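The arm and I have now worked together for 45 shifts

I know the number because Shoaib Zaidi keeps a tally on the whiteboard by the kettle, next to the one for how often it has stopped and asked for help. He won't let us keep a tally like that for him.

Before the arm, picking at Vidstead was five of us on stools, taking parts out of bins and putting them into other bins. I did it for years and could hold a full conversation about Hala's extension throughout. Management called it repetitive. It was, but it was also where you found out who was leaving.

Now two of us look after the cell and the rest have been "moved across", mostly to packing, which is down a corridor and has a radio. Hala Tahiri says she likes it. She comes back at lunch anyway, to see if we've broken anything.

My own job title has gained the word "technician" and my pay has gained very little. I spend the morning watching something else do my old work more slowly than I did, though I'll admit it never needs the loo. On its best day so far it managed 1,365 picks. My knees have noticed the difference, and so has my waistline.

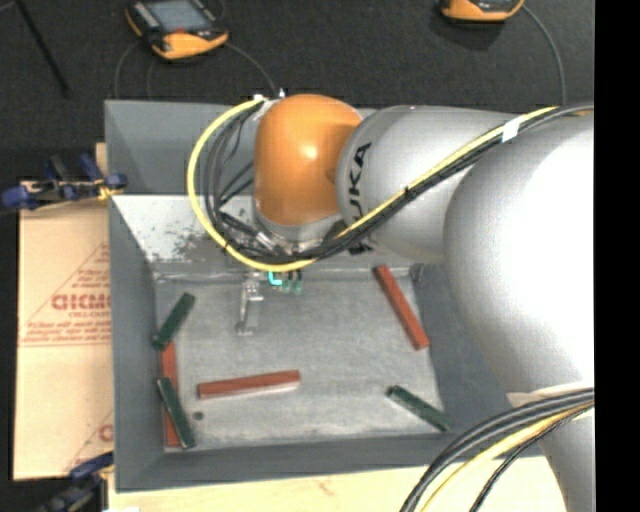 What I miss is being good at it. You could tip me any old jumble and my hands would sort it out while I thought about tea. These days I'm good at pressing reset, and at saying "it's thinking" to visitors in clean shoes.

Othmane from packing has asked if he can train on the cell in May. I've told him yes, and to bring a book.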